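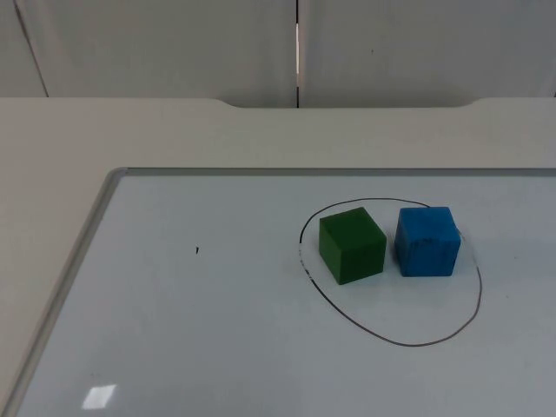

## Frequently Asked Questions About Rundau

The band gets a fair amount of mail. Much of it is the same six or seven letters, so the answers live on this page now. Please read it before writing. Then write anyway if you must, we like the stamps.

### How do you say the name?

ROON-dow, the second half rhyming with "cow." Radio announcers have their own ideas and we've stopped correcting them, partly out of manners and partly because there aren't many radio announcers.

### Who is in the band right now?

Dirk Prins sings and plays guitar. The rest of the current lineup is bass, drums and a keyboard player who also owns the van, and who therefore can't be fired. The first drummer left after the second album to play in a wedding band, where he earns more than all of us. There are no hard feelings. There is some envy.

### Is it true you used to be called Edel?

For one summer, yes. There was already a choir with the name, and they had matching jackets and a much bigger following. A few early cassettes say Edel on the spine. If you have one, it's worth whatever you can talk somebody into.

### Where can I get the first album?

*Amholm* was pressed once, in a run of 401 copies. We ordered 400 and the plant sent an extra, which Dirk keeps in a drawer and won't discuss. The vinyl is sold out. The download is still up in the shop, with the same running order but without the locked groove at the end of side two, so you'll have to lift your own needle in spirit.

### Will you repress it?

We ask ourselves this every October, look at the quote, and go get lunch.

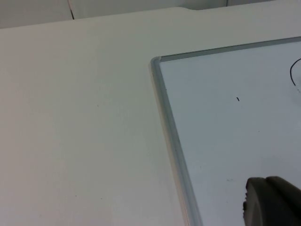
*Rundau Newsletter, No. 26*

### What is the newsletter, and do I have to get it?

You don't. It's a folded sheet that goes out when there's news, or when somebody feels guilty about there being none. Number 26 has the tour dates, the chords to "Low Bridge" (the real ones, with the capo) and a correction to the chords in number 25. Subscribers get first crack at tickets. Back issues are free with any record order until the box is empty.

### What's happening with the third album?

It's recorded. Mixing is done on nine of the eleven songs. The other two are being held up by a disagreement about a tambourine, and positions have hardened. No release date yet, and please don't believe the one on the record store site, which was typed in by a person who needed to fill in a field.

### Why did the second album sound so different?

We made *Van der Linden* in a house with a piano we couldn't move, so it's on everything. The first album was recorded live in a room over two nights. People who liked the loud guitars felt let down, and people who liked the piano hadn't bought the first one. It sold fine. Side one is better than its reputation and side two is exactly as good as its reputation.
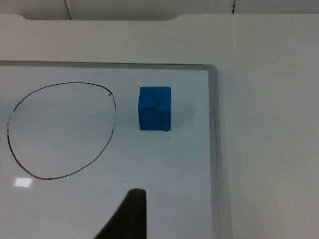 Marit wrote in to say that side two is the only reason she still owns a turntable, and that whoever answers these questions should be kinder to "Harbor Song." She'd also like it played live again, in the slow version, with no talking beforehand. Noted. The slow version runs past eight minutes, so bring something to lean on.

### Do you take requests at shows?

You can shout. We have a set list and most of us can read it. Songs that need the second guitar tuned down usually come near the end, so shouting for them early just makes Dirk sad.

### How big are the shows?

The largest room we've headlined holds 800, and it was not holding 800 at the time. Paid attendance was 132. They were very good, and we'd have them all back.

### Can my band open for you?

Maybe. Send two songs and the town you live in. Please don't send a press kit, a mission statement or a link that expires in three days. We pick local openers for each show and they get paid the same night, in cash, from an envelope.
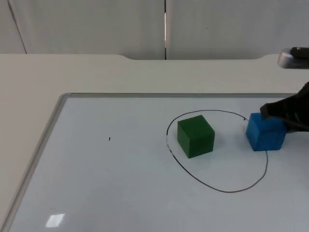 *Between songs.*

### Can I record the show?

Audio is fine, and trading is fine. Don't sell it. If you catch a good take of anything from *Amholm*, send us a copy, as ours are mostly of people ordering drinks.

### I ordered a T-shirt and got the wrong size.

Keep it and tell us what you should have gotten. If we have one, it'll go out with the next batch. If we don't, the keyboard player will write you a note of apology, and his handwriting is lovely.

### Do you sign things?

After the show, at the merch table, until load-out starts. Records, posters and ticket stubs are all welcome. We won't sign guitars that are going straight to an auction site, and yes, we can tell by the price sticker.

*Page last updated 9/16/25*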